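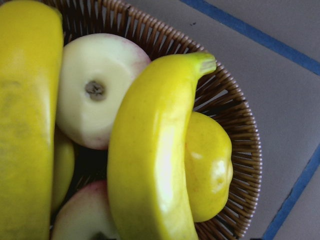 Where should the fruit go in a kitchen? Out on the counter or table, in one basket, where people pass it on the way to something else.

By Ayana Birhane
Fri 5 March

Print | E-mail this article

I have kept a fruit basket on the table for most of my adult life, and for a long time I kept it badly. Apples went in first, then lemons, then whatever was on sale. The bananas went on top and bruised everything, or went underneath and got bruised. By October of last year I was throwing out fruit every week.

My sister-in-law, Shahla Kiani, uses plastic fruit. She has a full basket of it in her front room in Pulonbridge and dusts it when company is coming. I used to think this was silly. I have softened on it. A basket of fake fruit is a decoration and does its job for years. A basket of real fruit that no one eats is also a decoration, and it costs more and draws flies.

So my first opinion is that you should decide which one you have. If it is for looks, buy the fake kind and fill the basket to the rim. Wicker suits it, and a big yellow squash is as welcome as an apple.

If it is for eating, keep it low. Five pieces is plenty for a house of two. People take fruit they can reach without moving other fruit. When the basket is packed, they pick at the top and the bottom gets forgotten.

My second opinion is that bananas should live somewhere else. They ripen fast and they push the apples along with them. They are also the wrong shape for a round basket - one will lie across the middle and cover everything below it. A flat tray is better. You can see every banana at once and tell which one needs to be eaten today.
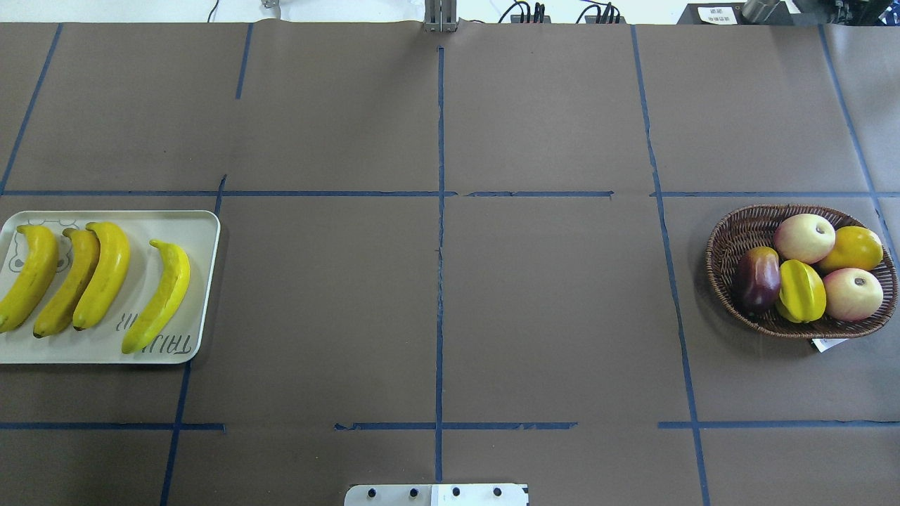
Bananas on the tray, everything else in the wicker.

Esmaeil Tabrizi, who lives across the hall, says a tray takes up space he would like for chopping. That is a fair complaint in a small kitchen. His bananas hang from a hook, and I have no quarrel with the hook.

What I do object to is the drawer. Fruit in the refrigerator drawer is fruit you have agreed to find in three weeks. Lemons can stand it. Pears can stand it for a few days. The rest should be out where you will trip over it.

I bought my basket at a yard sale and the tray came with a set of mugs. Neither one matches the kitchen.

249 shares | 2 comments
Print | E-mail this article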